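Hand-held gripper pair built at home logs 2,070 folding runs

2 Apr 2020

Saron Tsegaye has posted build notes for Rundanus, a pair of hand-held grippers made in a spare room and used to record how people handle clothing. The recordings are meant as training data for a two-arm robot, Nenia, that is still in parts at the Sandora shared workshop.

Work on the grippers started in November. Each one has two fingers on a pivoting linkage, closed by a lever in the grip, and carries its own camera. The finger pads went through the most changes. Smooth pads let thin cotton slide out at low closing force, and a soft foam version tore at the corners after 100 cycles. The current pads are ribbed on the diagonal, which according to the notes holds a single layer of cloth without pulling up the sheet beneath it.

Tsegaye reports 3,769 recorded runs to date, of which 2,070 are folding runs. The rest are pick-and-place and flattening. A run is kept only if both cameras stay in sync from start to finish. Early sessions lost some 30 runs to a loose connector – the cable now has a strain relief where it leaves the housing.

Denim is the current subject. Towels and T-shirts were finished first. 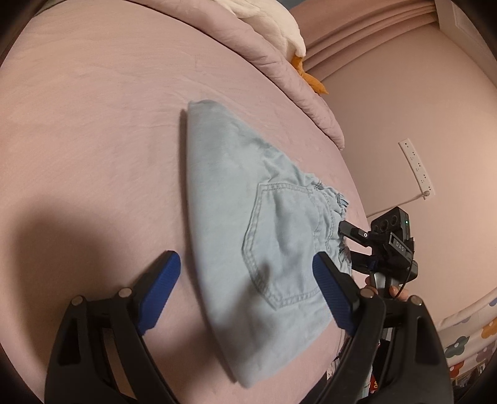
Elastic waistbands remain the hardest part, according to the notes. The gathered edge springs back when one finger lets go, so the second gripper has to hold it until the fold is pressed down. Tsegaye plans a narrower fingertip for this step and will repeat the waistband runs with both versions.

The part files and the sync script, named Ho, are on the Sandora project page. Mounting Nenia's arms comes next. The shoulder brackets have been cut but not drilled, and no date has been set for a first test.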